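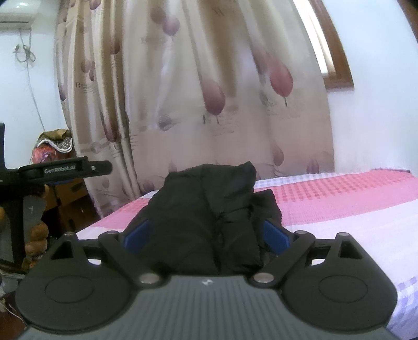
A reader of last term's handout objected that a damage table tells you nothing until you know how many shots miss, and the objection is correct. These notes put accuracy back into the sums.

Game Systems II
Handout 6: Tuning weapon damage and time to kill
Revised 5/15/19

Replaces the December version. The old section on shield recharge has moved to Handout 8.

1. Terms

Time to kill (TTK) is the time from the first shot fired to the shot that brings the target to zero health. The first shot lands at time zero. A weapon that needs N hits and fires at interval t therefore has a best-case TTK of (N – 1) × t. Leaving out the minus one is the most common error in the problem sets.

Hits to kill (N) is target health divided by damage per hit, rounded up. The rounding matters more than most students expect.

Fire interval (t) is the time between shots. Design sheets often list rounds per minute instead. Convert before doing anything else.

2. Breakpoints

In Skiston, the arena shooter used in lab, the standard target has 200 health. A rifle doing 60 damage needs four hits, and the fourth hit wastes most of its damage. Raise the damage to 66 and the rifle still needs four hits. Raise it to 67 and it needs three.

A value at which N changes is a breakpoint. Changes that do not cross one have no effect on a full-health target. They can still matter against a damaged target, or when two weapons are used together.

When you submit a balance change, state the old N and the new N. A percentage alone will be returned for revision.

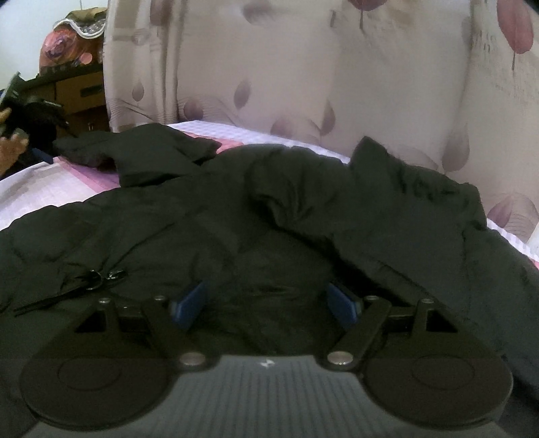
Does armor count as extra health when working out N? Treat it as extra health only if it absorbs all damage until it is gone; if it reduces each hit by a fraction, apply the reduction to the damage first and then divide.

3. Adding accuracy

Let p be the chance that a given shot hits. Assume for now that p is the same for every shot. The expected number of shots needed is N / p, and the expected TTK is (N / p – 1) × t.

Worked case, Skiston rifle: N = 4, t = 0.1 seconds, p = 0.5. Expected shots are 8. Expected TTK is 0.7 seconds, against a best case of 0.3 seconds.

The assumption of constant p fails in games with recoil. Gitstead widens the spread with each shot in a burst, so p falls as the burst goes on. For such weapons, use the per-shot table in the lab folder and simulate. Some 200 runs are enough to see the shape of the curve, though not enough to compare two weapons that are close.

4. Range falloff

Falloff lowers damage with distance and so moves the weapon across breakpoints. Plot N against distance before plotting TTK. The plot of N is a staircase, and each step is a place where players will feel the weapon change.

Riquelme uses 2 falloff bands with a hard edge between them. Fatutico uses a straight line. The straight line looks smoother on paper, but the staircase in N is still there after rounding.

5. Lab procedure

Step 1. Open the weapon sheet for your assigned game and copy damage, fire interval and falloff start into your own table. Do not edit the shared sheet.

Step 2. Compute N at each listed distance, for both the light and the heavy target. Mark every breakpoint.
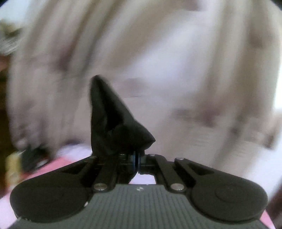
Step 3. Compute expected TTK with p = 0.3, 0.5 and 0.8. Keep three decimal places until the final table.

Step 4. Propose one change to one value. Give old and new N at each distance, and list any distance where the change has no effect.

Reading for next session: course pack, chapter on burst weapons, first half only.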